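3.2 Measuring stations and handling time

Anglers at the Lullstead reservoir were assigned to one of two groups. The first group (20 anglers) measured fish on a flat board with a raised end stop. The second (16 anglers) used a soft mat laid on the bank. Handling time ran from the moment a fish left the net until it was back in the water. Fish over the length limit of the board were left out of the comparison.

Both groups returned score cards to the weigh-in tent, where Toledo and Barbosa entered the lengths twice and settled any differences against the photographs. Cards with no angler number were set aside - 14 in all, most of them from the first morning.

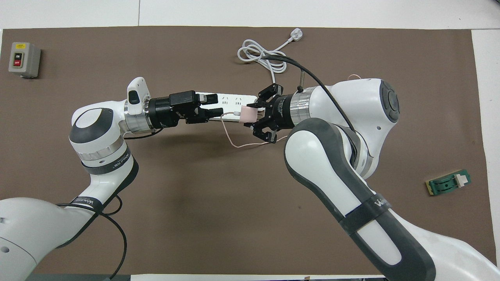 Figure 2. Work mat with power strip, coiled cord and switch box.

Handling time was shorter on the board, mainly for perch. For pike the two groups were close, and the spread within each group was wide. Water temperature was 19 °C at the start of the September event and changed little over the day. We did not record hook position, so its effect on handling time can't be separated from that of the measuring surface - a point we return to in Section 5.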